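Stanero Collet Landing Net - Folding Head, Telescopic Handle

Home / Nets and Handles / Landing Nets / Stanero Collet

Product code: 422
Availability: in stock at Tolham, usually sent the next working day

The Collet is a folding landing net for anglers who walk between swims or travel with their tackle in a car boot. It has a two-section telescopic handle, a triangular head that folds back along the handle, and a rubber-coated mesh that is easy on the fish and doesn't hold hooks the way a knotted net does. It replaces the older fixed-arm Stanero net, which we no longer sell. Spare meshes for the old net are still listed on the spares page while they last.

The handle

The handle is aluminium with an EVA grip at the butt end. The upper section slides out of the lower one and locks with a twist. You don't need to grip it hard. A quarter turn is enough, and overtightening is the usual cause of a handle that won't close at the end of the day. If it does stick, hold both sections close to the joint and turn them steadily. Don't use pliers on the tube.

There are two stopping points, half and full. At half length the net suits small rivers, boats and jetties. Full length is meant for high banks and for reed margins where you can't get down to the water. The net can be used at any length in between, but keep back from the last bit of the thread, which is marked with a line on the tube. Past that line there isn't enough overlap between the sections to lift a good fish.

Lift with the handle near upright and draw the net towards you. This applies to every long-handled net. Swinging a fish up on a fully extended handle puts all the load on the joint, and we don't accept returns for handles bent that way.

The head

The arms open with a push of the release button on the spreader block and click when they are fully out. The front cord should then be tight. If it is slack, one arm hasn't seated, and a firm push on the block normally puts it right. The head folds flat against the handle for carrying, and a belt clip is fitted to the block so that the net can hang from a wader belt or a rucksack strap.

The spreader block uses a standard thread, so the head can be unscrewed and fitted to most bank handles. The handle will also take a keepnet head or a weed rake. We'd suggest a short extension if you use it with the rake, as the grip gets in the way otherwise.

The mesh

The mesh is a soft nylon with a rubber coating. It is shallow at the front and deeper towards the handle, so a fish slides back into the deep part as you draw it in. The mesh is held by a sleeve on each arm and can be changed without tools. Slide the old one off from the tips, feed the new one on, and tie the cord off at the block.

Dip the net before the fish is near it. Dry mesh takes slime off a fish, coated or not.

Three meshes are offered:

Collet Standard - supplied with the net. For trout, perch, chub and smaller pike.
Collet Deep - for carp, barbel and bigger pike. Slower to move through running water.
Zakby Fine - a close mesh without coating, for roach, dace and other silver fish. Dries quickly.

Care and storage

Rinse the net in clean tap water after use and more thoroughly after salt water. Extend the handle to full length, let the water run out of the tube and leave it open until it is dry. Hang the mesh up, away from direct sun. Many clubs now ask members to clean and dry their nets between waters, and some insist on a dip at the gate, so check the rules before you go. The coating isn't harmed by the usual disinfectants as long as it is rinsed afterwards.

Don't grease the twist lock. Grease picks up sand and the lock will slip. If it starts to slip anyway, the expanding collar inside has worn and costs very little to replace. It comes as part of the spares kit with the button spring and a new front cord.
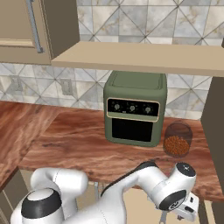 Wim Verschueren: I've had mine since February and use it on the canal and sometimes off the harbour wall. The lock is good if you rinse it. I didn't rinse it after the harbour and it went stiff, so that was my own fault. Changed to the Deep mesh in spring and wouldn't go back, though it does drag in a current. The belt clip is a bit tight on a thick strap.

Reply from the shop: thank you for the review. The clip loosens with use, and there is now a wider one for rucksack straps - ask for it with your order and we'll put it in instead of the small one.

Ordering and delivery

The net is sent in a cardboard tube with the head folded. Spare meshes and kits go by ordinary letter post where they fit. Orders can be collected from the Tolham counter if you choose this at checkout, and we'll send a message when yours is ready. Please bring the order number.

Clubs and tackle shops can order the Collet at trade price. The first batch was 1,000 nets and a second is on order, with the same handle and a darker grip.

Guarantee

The handle and spreader block are covered for 2 years against faults in material or making. Meshes, cords and collars are wearing parts and are not covered. Keep your receipt.

Page last updated 2025-11-18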